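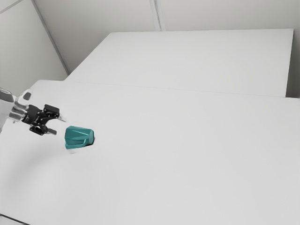 According to Caroline Mugo, most families in Worine had never been asked what they wanted to know about vaccines before the listening circles began, and she has said that being asked was the part she remembered best. The Worine listening circles are a series of small community meetings about childhood vaccination, held in the town of Worine and later in neighboring Odera and Parkik. They grew out of an ordinary problem: parents had questions, the clinic had short appointments, and the leaflets (well meant as they were) tended to answer something else entirely.

The first circle met in October in the back room of the Skula clinic, with the nurse Subira Rashidi pouring the tea and doing a good deal more listening than talking. Each meeting runs through one topic, such as fevers after a shot, how side effects are reported, or the spacing of doses, and parents may bring a grandparent along, as many do.

History

Interest spread mostly by word of mouth. Within the first year the circles had met 19 times and welcomed almost 661 parents and grandparents, a lovely turnout for a town of that size. Faraji Mussa, a pharmacist, wrote the plain-language handbook that goes home with every family, and Nyokabi Okoth added a chapter on reading news stories about health, which many readers turn to first.

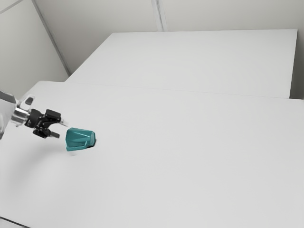 Does a family have to agree to vaccination before joining a circle? Anyone may come and stay as long as they like, whatever they have decided or haven't decided yet, and the nurse keeps no record of who said what.

Reception

The circles have had their critics. Bakari Mohamedi argued in the local paper that four meetings a season were too few to reach farming households, and the organizers, taking this rather kindly, added evening sessions in Parkik. Others felt the handbook was too gentle with rumors. A revised edition, with a longer section on how vaccine safety is watched after approval, came out in January 2025.

See also: Skula clinic; Parkik evening sessions

Contact the editors | © Worine Community Encyclopedia | Back to top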